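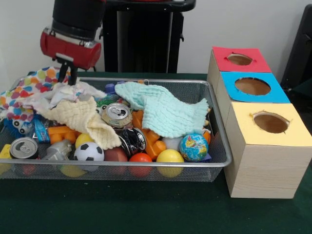 Lecture 3: Picking from a heap when you do not know the objects

Course notes, Robot Manipulation
Ketill Kvaran
Version 2026-09-13

Before reading, please have the notes of Lecture 2 near you. I use the same symbols for the gripper pose and I do not define them again.

3.1 The task

We have one arm with two fingers, one basket full of mixed things, and three boxes with a round hole in the top of each. The robot must take the things out of the basket, one after another, and put each in the box where it belongs. In our set-up the classes are cloth, ball and the rest. "The rest" is a large class: cans, building blocks, plush toys, bottle caps. The box tops have different colours (red, light blue, pale yellow) so that a person can check quickly which box is which. The robot does not use the colour, it knows the box positions from the calibration.

In the literature you will find the name "bin picking" for this kind of task. Be careful with it. In the classical version, from the factories, the bin holds many copies of one known part, and the method searches for the pose of a known model. We do not have models. A washcloth has no pose in that sense, and a crushed can has a shape that no drawing describes. So the classical method is of little help to us, except for the last part, the collision check with the walls.

3.2 Why the heap is difficult

Students often think that the difficult part is to recognise the objects. In our experience recognition is fairly good as soon as a thing is well visible. The heap gives other problems, and I list those which matter for the exercise.

Covering. A cloth lies over hard things and hides them. In the basket at the start of these notes the pale green washcloth covers a good part of the right side, and its edge curls over the objects below. If the planner chooses the globe ball first, the fingers have to go in under that edge.

Contact with the rim. The basket is wire mesh with a metal rim. Objects at the front touch or almost touch the rim, and one finger must find a place between the object and the mesh. For a ball at the wall we turn the gripper so that the line between the fingers is parallel to the wall.

Hanging cloth. The cloth with the dots hangs over the side and is partly outside of the basket. The depth segmentation was trained on the inside of the basket only, so it cuts this cloth in two at the rim. The grasp can still be good, but the size estimate is wrong, and in the early version the planner rejected such cloths as too small.

Shiny surfaces. The ends of the drink cans reflect the light, and the depth sensor gives holes there. The mesh also gives holes, but smaller ones. We fill the small ones with a median filter and leave the big ones empty. A big hole is then treated as "unknown", and the fingers may not close on unknown.

3.3 The method

The system from the Grajales project works in a loop. There is no plan for the whole basket, only for the next pick.

Step 1. Take one depth picture and one colour picture from the fixed camera, with the arm out of the view.
Step 2. Segment the heap into regions. A region is not yet an object. Two orange blocks which are joined together can be one region, and we accept this.
Step 3. For each region, sample grasp candidates. We use 17 per region, spread over position and angle.
Step 4. Remove the candidates that hit the rim, the mesh or a neighbour region with more than the allowed depth.
Step 5. Score the remaining ones with the network. The score s is the estimated probability that the object is in the hand after lifting.
Step 6. Multiply s with the layer weight w. Regions which lie on top have w near to 1, regions under another region have less.
Step 7. Execute the best candidate. Lift, look at the finger opening, classify, drop.
Step 8. Go back to Step 1. Always take new pictures, also after a failed pick, as the heap has moved.

The layer weight in Step 6 is the real idea of the method. Without it the network likes balls very much, as they are easy, and it digs for them through the cloth. With the weight, cloths on top are taken early and the hard objects become free.

For cloth the candidates are made differently. A flat piece gives the fingers nothing to hold, so we search for folds and edges, where the local height changes fast. A cloth which lies in a loose pile has many folds. A cloth which is spread out has few, and there the edge is usually better than the middle.

3.4 Results

The test set has 184 baskets, filled by hand, with the same objects but each time in a different order. In total there were 1122 failed picks over all the baskets and both versions of the planner, and all of them were labelled by reading the recordings. The labels are in the Okine folder on the course server.

The most frequent failure is a double pick: the fingers hold the wanted thing and also a corner of cloth. With the layer weight this becomes clearly less frequent, but it does not disappear. The second is a slip on a round surface, mostly when the fingers close above the middle of a ball. The layer weight does nothing for this one, as you would expect. Empty picks on cloth come third.

One weakness I want to say openly. The baskets were filled by people of our own laboratory, and people have habits. They tend to put cloth last. A method that prefers the top layer then looks better than it should. The group in Grustville is preparing baskets filled by pouring from a second container, and I hope to add their numbers in the next version.

3.5 Exercise

a) Write the score for a region that is covered on one side only. Which w would you choose, and does your choice change if the cover is cloth or a can?

b) From the failure labels, take the double picks and sort them by the class of the wanted object. Comment on what you find, one page at most.

c) Step 7 classifies after lifting. Describe a case where it would be better to classify before, and what it costs.

Hand in through Prodgate as one PDF file. Code is welcome in the appendix but I do not mark it. If the failure labels do not open, write to me, the folder permissions were changed in July and some accounts still have the old ones.

Reading for Lecture 4: the section on suction and two-finger hands in the course reader, without the proofs.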